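Budgeting for the Second Hand

What a two-armed produce station costs once the arms are paid for

When Cematura began planning a robotic produce station last September, the first budget ran to one page. The arms took up the top line. Grippers, mounting, training and spares shared the bottom one, under the heading "other." Genalyn Soriano, who runs equipment planning for the company, keeps that page in her desk drawer. By the time the purchase order went out, "other" had become 43 separate lines.

Much of the growth came from the hands. A suction cup or a two-finger gripper will move boxes all day, and either can be bought from a catalog. Loose fruit is harder. Grapes have no flat face, the weight shifts when the bunch is lifted, and the stem is the only part that takes a firm grip without bruising. Cematura priced three routes: a soft gripper on a single arm, a multi-fingered hand on a single arm, and two multi-fingered hands on a two-armed unit. The third was the most expensive to buy and the only one that let one hand steady a crate while the other picked from it.

Soriano's group asked for a trial before committing. They set out mixed fruit in wooden crates at several heights, with foliage left in, and told the supplier not to tidy the layout.
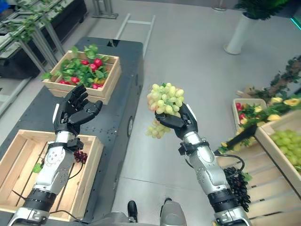
Right hand closed on the stem end of a bunch of green grapes, left hand open near a crate of small red fruit.

Trial hours are easy to underprice. Omovau, the integrator on the job, quoted 200 hours of setup and task training for the first fruit type and a smaller block for each one after that. Soledad Miranda, the integrator's project lead, advises buyers to get the definition of "fruit type" in writing. Red grapes and green grapes counted as one type in this contract. Grapes and strawberries did not.

Wear parts come next. Fingers have joints, joints have tendons or gears, and a hand that closes on produce all shift will need service before the arm behind it does. Cematura's contract calls for inspection every 500 operating hours and a finger replacement at 1375. The company bought one complete spare hand, left side, after confirming that the finger modules fit either side. The palm does not. A failed right palm means a wait for the supplier, and Soriano has booked that wait as downtime in the annual figure.

Cables deserve their own line. External runs at the wrist are simple to swap and can snag on crate slats. Internal routing costs more at purchase and a good deal more at repair. Cematura stayed with external cables and put two spare sets on the shelf.

Then there is the furniture. Ľubica Oravec, who reviewed the plan for the finance side, noticed that the first draft assumed the existing display carts would be kept. Carts that roll have to be locked or located in the same spot each time, or the vision system has to find them again. Floor stops were the cheaper fix. Crates were left alone, though crates of different depth each added reach checks to the setup bill.

Bavmont, a smaller grower running a similar study, chose to lease. The monthly rate covers hands, inspection and software updates but excludes damage from contact with fixtures. Hrefna Blöndal, its operations manager, asked for that exclusion to be capped and got the cap in exchange for a longer term.

Cematura has held back its second station until the first finger replacement is done and invoiced. The request for quotes is already drafted, with hands on the first page.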